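Revisión de seguridad del rincón de manualidades (con mis comentarios)

Todos los años, cuando llega abril, le doy un buen repaso a mi mesa de scrap antes de ponerme en serio con los álbumes de comuniones y los regalitos de fin de curso. Empecé con una lista de cuatro líneas pegada en la puerta del armario y ha ido creciendo, ¡como el propio armario! La copio aquí tal cual la he rellenado esta vez, con mis notas, por si os apetece hacer la vuestra.

CORTE

Cúter de precisión con el capuchón puesto: Sí. Tenía dos y uno andaba sin capuchón por el cajón de las cintas, así que he metido la mano y me he llevado el susto. Ahora duerme con un corcho en la punta.

Cuchillas usadas en bote cerrado: Sí. Uso un tarro de conservas con una ranura en la tapa y le falta nada para llenarse.

Guillotina Castaño, seguro de la palanca: REGULAR. Baja bien, pero el seguro baila un poco. La he dejado fuera de servicio hasta que le apriete el tornillo (y me da una rabia tremenda, que tengo 159 bases de tarjeta por cortar).

Base de corte sin surcos profundos: No. La esquina de abajo está hecha polvo y la hoja se va sola por la raja. Le he dado la vuelta y de momento tiramos con la otra cara.

CALOR

Pistola de embossing, cable y enchufe: Sí. Sin peladuras. La he tenido encendida un ratito y huele a lo de siempre.

Soporte para la pistola caliente: Sí. Es un azulejo que sobró del baño, feo como él solo, pero cumple.

Pistola de silicona Temlow, boquilla: REGULAR. Gotea. Le he puesto debajo un trozo de papel de horno y la he apuntado en la lista de la compra, porque lleva goteando desde Navidad y ya va siendo hora.

Nada de papel al lado del enchufe: No, no y no. Había una torre de recortes «por si acaso» que llegaba casi hasta la regleta. Los he pasado a una caja y he tirado la mitad (bueno, un tercio).

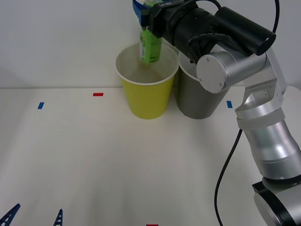

¿Cada cuánto conviene cambiar la cuchilla del cúter?

En cuanto notes que tienes que apretar más de lo normal o que la cartulina sale con pelusilla en el borde. Una hoja gastada obliga a hacer fuerza, y haciendo fuerza es como se escapa la mano. Yo, si estoy con una tanda grande de tarjetas, la cambio al terminar cada tanda y me quedo tan tranquila.

TINTAS, COLAS Y SPRAYS

Tapones bien cerrados: Sí, menos el alcohol para limpiar sellos, que estaba a media rosca.

Etiquetas legibles: REGULAR. Las tintas Brodora se me han borrado todas de tanto tocarlas. He reescrito nueve con rotulador permanente y me han quedado monísimas, todo hay que decirlo.

Adhesivo en spray, lejos del calor: Sí. Está en el estante de arriba, al otro lado de la ventana. Para usarlo abro de par en par, aunque haga un frío que pela.

Caducados fuera: Sí. He dicho adiós a una cola que ya era una piedra.

ORDEN Y POSTURA

Suelo sin cables cruzados: Sí, desde que pasé la regleta por detrás de la pata de la mesa.

Troqueladora Dradham bien apoyada: Sí. La ventosa agarra. Le he pasado un trapo por los rodillos, que tenían purpurina de hace tres campañas por lo menos.

Altura de las cajas: REGULAR. La estantería mide 169 cm y encima todavía había puesto una caja de sellos de madera que pesa una barbaridad. La he bajado al suelo y arriba he dejado las plumas y el fieltro.

Luz: Sí, pero la bombilla del flexo parpadea cuando muevo el brazo. La cambio esta semana.

Botiquín: No. Quedaban dos tiritas, ¡de dinosaurios! He apuntado gasas, tiritas normales y crema para quemaduras.

PENDIENTE

Tornillo del seguro de la guillotina.
Pistola de silicona nueva.
Bombilla del flexo.
Base de corte, cuando la encuentre de oferta.
Cosas de botiquín.
Vaciar el tarro de cuchillas en el punto limpio.

Si en vuestra lista lleváis algo que a mí se me escapa, dejádmelo en los comentarios y lo añado para la próxima. Yo me voy a por la bombilla antes de que cierren, que la ferretería de abajo echa la persiana a las ocho.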